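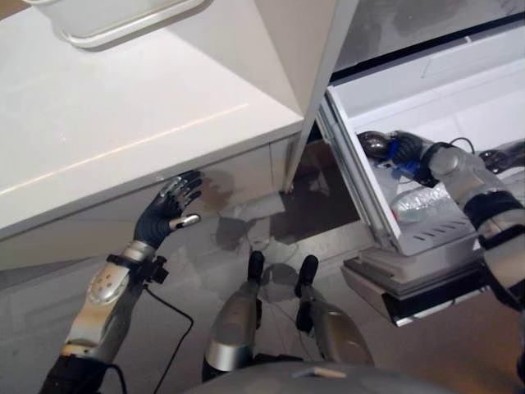

White countertop and cabinet front, with the tall white panel to the right.

Gidivitz Holiday Units: kitchen and laundry walk-through, with comments

Used at Gidivitz and at our sister property, Urkau. Last tidied up in August.

Please go through the list with the unit empty of guests and the lights on, and take your time over it. A mark in the column is fine, but a few words of comment are worth much more to whoever follows you, even if it's only "same as before, still squeaks".

1. Benchtop edges and underside
Run your palm slowly along the underside for swelling, flaking or rough spots.
OK. Slight roughness near the sink in Unit 3, sanded back and sealed. Please feel it again next visit.

2. Cupboard doors and hinges
Open each one all the way and let go. It should stay put or close gently.
Two loose hinges in Misell cottage, tightened. One screw hole is getting tired and will want a bit of filler and a fresh screw before the school holidays.

3. Under the sink
Torch, dry paper towel, wipe around every join. Look at the back wall too, which I confess I used to skip.
Dry throughout. The cleaning products had wandered back to the low shelf, so I've moved them up high and put the child latch on again.

4. Power points and cords
No cracks, no scorch marks, no cords dangling where a toddler might give them a tug. Press the test button on the safety switch.
Tripped as it should. Kettle cord at Petek cottage is frayed near the base. Kettle taken away, new one on order.

5. Smoke alarm
Hold the button until it sounds. Warn the neighbours first, they do appreciate it!
All good. Batteries changed while I had the ladder out.

6. Fire blanket and extinguisher
Blanket within easy reach but not hanging over the stove. Gauge in the green, and at least 500 mm of clear space in front.
Someone had parked the ironing board across the one at Urkau. Moved to the linen cupboard, and I've added a little label asking people to keep the spot free.

7. Floor
Check for lifted edges, slippery patches and mats that slide.
The mat by the back door has lost its grip. Binned.

8. Clothes dryer
Clean the lint filter, then feel behind the machine for build-up.
A good handful came out from behind. Vent hose is sound, though I'd budget about 80 dollars for a new one next year.

Still to do: kettle for Petek, filler for Misell. Leave the finished sheet in the blue folder in the office and hang the keys back on their hook by 3 pm.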